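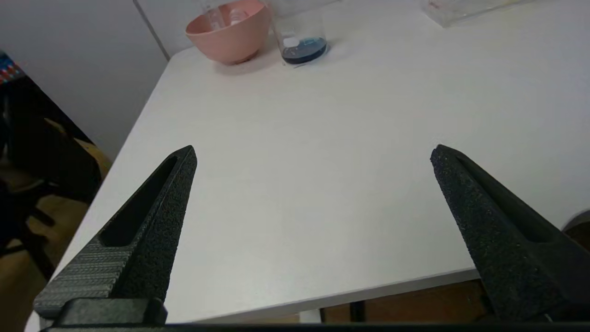 Goltasum releases Clonder 4 planning software for lab arms

May 10, 2021

Goltasum has released version 4 of Clonder, its planning software for robot arms that handle liquids. The update adds a pour planner that treats the tilt of the cup as part of the arm's path. Earlier versions moved the arm first and tilted the wrist in a separate step.

The planner reads camera images, estimates the liquid level in clear containers and corrects the wrist angle up to 80 times a second.

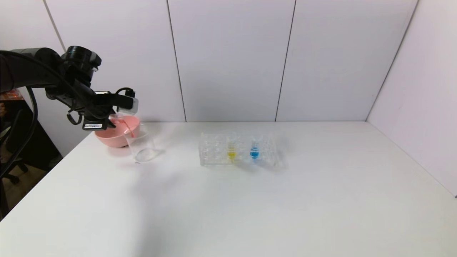
Seeing clear plastic

Clear cups and racks are hard for depth cameras, so the new perception module works from color images – one view from above the table and one from the wrist. Goltasum trained it on 54 container types.

"The rim is what we look for," said Mared Pugh, who leads the perception work. "Once we have the rim, the grasp is easy to plan."
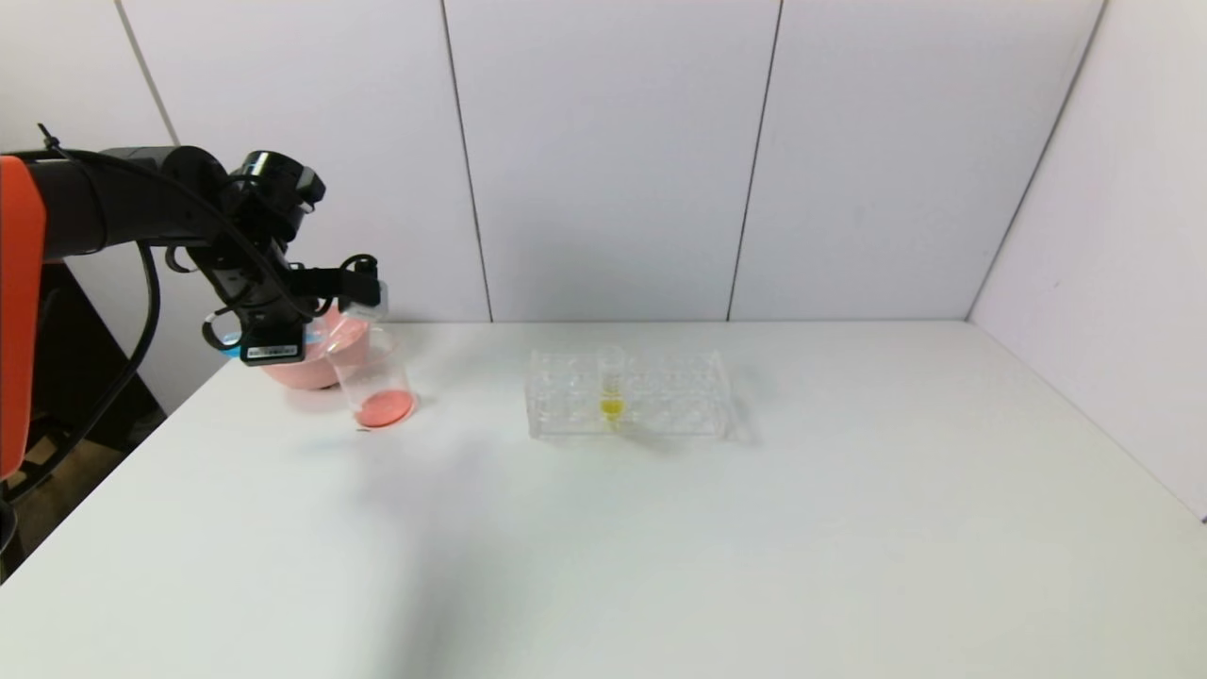 Availability

Clonder 4 is a free update for current license holders. Virgate, which has tested the software since January, will offer it with its own scheduling tool. Drivers for Phillips arms are planned for a later release. Log files from version 3 can be replayed in the new viewer, but saved grasps must be taught again.

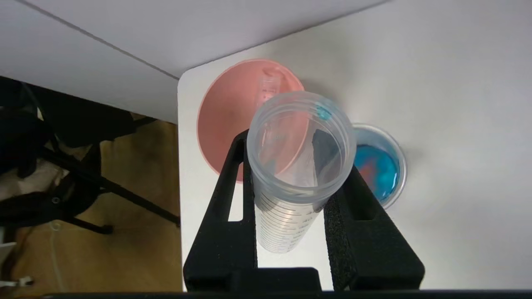

Wrist view of a graduated cylinder held in the gripper, with a bowl and a cup of blue liquid nearby.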